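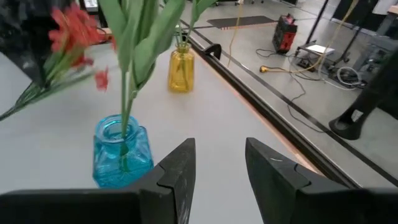 Dramura supplies artificial plants in coloured glass to offices, waiting rooms and shops. The workroom is run by one of the firm's two founders, who trained as a glass cutter and asked not to be named because the firm's name does the selling. We spoke at a workbench in January, before the first van was loaded.

The range is small. Every stem goes into a faceted vase with a narrow neck, in turquoise or amber. "The neck does the work," the founder said. "With a wide mouth you need gravel or foam to hold the stem upright. With a narrow one it leans on the rim and stays there. I don't want filler in clear glass. It scratches the inside and it collects dust."

The stem remains visible through the wall of the vase, and that affects which stems can be used. Early stock from Plalitz had a seam down one side and a bare wire end. "In a ceramic pot, fine. Behind blue glass you see a dark green stem, and if there's a fault in it you see the fault." Stems are now cut 25 millimetres short of touching the base, then bent slightly at the neck so that the weight is taken there.

Colour is matched by eye. Blue glass darkens the green of a stem more than amber does, so paler stems are kept for the blue vases. Amber is harder to place in a room. "It goes gold where the glass is thick and weak where it's thin. On a white or grey top it looks right. On pine it disappears."

The leaves are broad and come folded flat in the carton. They are opened by hand, warmed with a hairdryer on its low setting and shaped from the lowest leaf upwards. One leaf is left pointing nearly straight up, and a larger one is allowed to lean. The founder dislikes symmetry in the finished piece: "If both sides match, people know it's plastic from the door."

Stability is checked before dispatch. The vase is set on a level top and pushed at the rim with a finger. If it rocks, the leaning leaf is turned in over the body and the test is repeated. Last year's largest order, 635 pieces for the Brokance hotels, was checked in this way, and two were returned, both with chipped rims.

Cleaning instructions go out on a card. The stem is lifted out, the glass is washed in warm water with a little vinegar, and the leaves are wiped with a damp cloth. The vase must be fully dry inside before the stem goes back. "Water marks show worse in blue," the founder said. A taller vase, made by Desjardins with the same neck, is on trial.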